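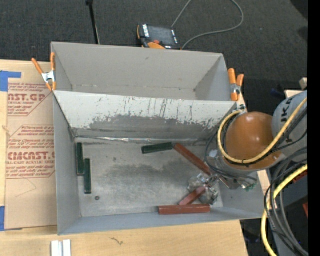 Bin Picking With the Golell Starter Kit: Project Report
Robotics Elective, Drestville Technical College
Final report, spring term

1. What we set out to do

Our group spent the spring term reviewing the Golell Starter Kit, a bin picking package sold to schools and small shops that want to try automated part handling without building everything from scratch. The kit is software, a camera mount, gripper fingers and a course booklet. You bring your own arm. We wanted to find out if a team of second-year students with one semester of robot programming could take it out of the box and get it to pick mixed parts from a bin well enough to be useful. Our parts were rectangular bars in red and green, and we worked with them in a gray sheet-metal bin with a slanted divider, held at both ends by orange-handled spring clamps. Long plain bars were a good choice for a first project because they look simple and then they land at every angle, a few of them nearly touching, and the software has to decide where one ends and the next begins. We loved that part of it!

2. Setup

The booklet promises an afternoon. It took us two, and most of the second one went to camera calibration. You print a dot pattern, tape it down flat, and jog the arm to a list of poses while the software takes a picture at each. Our first print came out scaled to fit the page, so every distance was a little off and the gripper came down beside the bar every time. We reprinted at full size, measured it with a ruler, and it was fine. The booklet mentions this on page 31. It should be on page 1.

Cable routing was the other job we underestimated. The wiring for the gripper has to follow the wrist through its whole range, and if the loop is too short it pulls when the last joint turns. Too long and it swings into the camera's view. We ended up with a loose loop around the last joints and a tie to keep things together. We would tell any new group to run the arm at slow speed through every pose before tightening anything.

The divider was our idea. With the full width of the bin open, bars slid up against the back wall and the gripper couldn't get a finger behind them. Splitting the bin gave us a smaller working area with a sloped back. Clamping it was quick and meant we could move it while we were still testing.

3. How the software works

You teach the system a part by showing it one bar alone, then drawing a box around it on the screen and marking the grip point. After that it looks for the same shape in the bin, scores each match, and goes for the highest score first. You can see the scores live, which was a big help for us as learners. When it made a bad choice we could usually tell why.

There are two settings that matter most. One is the minimum score, and the other is the clearance the fingers need on each side. With clearance set high the arm is very careful and skips anything close to a neighbor. With it set low it tries everything and bumps things around. The bumping is sometimes useful! A bar that was stuck against another one often ended up in a better spot after a failed try.

4. Testing

We ran two rounds of 700 pick attempts each. The first used the default settings and the second used settings we had tuned ourselves. We refilled the bin by hand by tipping the bars in, so that nobody was tempted to lay them out neatly.

With the defaults, about 200 attempts failed. We sorted the failures by cause in a spreadsheet as we went. The largest group was bars lying flat along a wall. Next came pairs of bars touching end to end, which the software liked to read as a single long bar, with a grip point right at the joint. The rest were slips, mostly when the fingers closed on a corner.

In the second round we lowered the clearance, taught the red and green bars as separate parts, and moved the grip point to the exact middle. The failures dropped to fewer than half of the first round. Teaching the colors separately made the largest difference for touching pairs, but only when the pair was mixed. Two reds end to end can still fool it.

Reflections gave us trouble in the late afternoon, when sun came in low across the bench and lit up the bare metal. We taped brown paper over the window. A matte liner for the bin would be nicer, and Holtlow sells one, but it arrived after our testing was done.

5. Support and documentation

We wrote to Golell support 5 times and got a real reply every time, usually by the next morning. One reply included a corrected settings file. The booklet is friendly and has good drawings, though the chapter on saving and loading projects describes an older menu and we lost a set of taught parts figuring it out. Back up the project folder at the end of each session.

The lab downstairs has the Nair kit, and that group let us try it for an hour. Nair finds parts faster. It also hides the match scores, and for a class we think seeing the scores is worth a slower cycle.

6. Would we recommend it?

Yes, for a course like ours. It's a kit that lets you make mistakes you can understand, and the first time the arm cleared the bin without help there was actual cheering in the lab. A shop that needs speed should look at other options or plan on a lot of tuning.

7. Next steps

Try the matte liner with the blinds open.
Repeat the second round with shorter bars.
Add small round parts such as washers, which the current fingers are probably too wide for.
Write a one-page setup sheet for next year's group, starting with the print scale.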